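3.2 地面材质对散落文具可辨识性的影响

小件文具掉落后能否被迅速找到，取决于物品本身的颜色和包装，也取决于承接面的明度与纹理。已有的居家收纳研究多以桌面和抽屉为对象，对地面关注较少。本节讨论室内地面交接处的情形，即深色石材与浅色砖面相邻、两种背景在同一视域内并存的位置。此类位置常见于门口和走道，书包、笔袋在此处开合频繁，散落物也较为集中。

本研究选取绘图类文具作为观察对象，理由有二。其一，圆规及其备用铅芯体积小、形状细长，一旦脱离包装即难以寻回；其二，此类产品多以透明硬盒出售，盒体几乎不提供色彩信息，辨识主要依赖内部物品和盒边的颜色。Srithong（2020）将这类包装称为“弱轮廓包装”，并指出其在有纹理的背景上边界容易丢失。我们沿用这一术语，但将范围扩大到半透明的磨砂盒。

观察在Unach住宅单元内进行，地面为原有铺装，未作遮盖或更换。物品均保留在各自盒中，以排除零件单独散落带来的干扰。典型布置见图2。

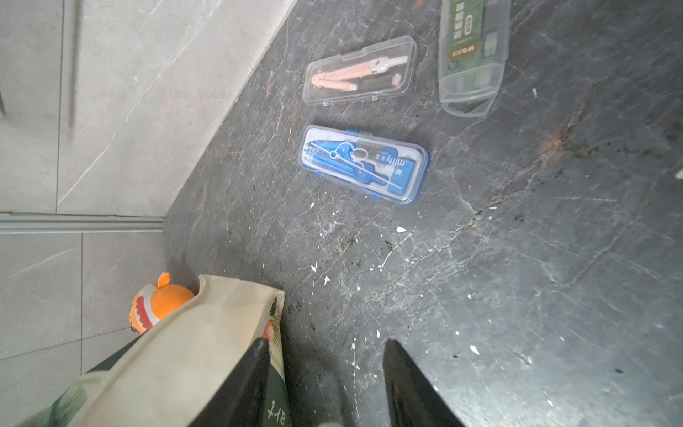 图2 深色大理石地面上的盒装圆规与磨砂铅笔盒，左侧为浅灰色砖面及金属压条

图2所示的两件圆规盒盒体均为透明，差别主要在于边缘处理。粉色圆规的盒子没有彩色边框，深色石材及其白色纹理可能透过盒壁，与盒体轮廓相互混淆，辨识主要依靠粉色的规脚和旋钮。印有“miffy”字样的一盒带有亮蓝色边缘和卡扣，轮廓连续，即使忽略盒内物品，其范围仍可判断。磨砂铅笔盒属于第三种情况：盒盖削弱了印刷内容的清晰度，深绿色衬纸又与地面明度接近，盒体本身的浅色雾面因而成为主要线索。

由此可将影响因素分为盒边颜色、内容物颜色和盒面透光程度。在深色地面上，盒边颜色的作用最为稳定，因为它直接给出物品的外缘；内容物颜色只标示局部位置，取放时仍需估计盒体大小。对于浅灰色砖面，预期结果有所不同。砖面明度较高，粉色等浅色内容物的对比度下降，而深绿色衬纸的对比度上升。砖缝为规则直线，与矩形盒边平行时可能造成误判，石材纹理则不具有这种方向性。

金属压条需要单独考虑。压条表面带有浅槽，细小的铅芯若脱离包装，有可能停留在槽内，且银色表面与圆规的金属铰链颜色相近。整理时宜先检查压条及其两侧，再检查大面积铺装。这一顺序与Tritard提出的由边及面的清理流程一致，但后者未涉及材质交接处。

上述分析仅限于盒装状态和自然铺装条件。反光的影响未作定量处理，盒盖开启后的情形亦不在讨论之列。不同盒型在两类地面上的搜寻用时比较见3.3节。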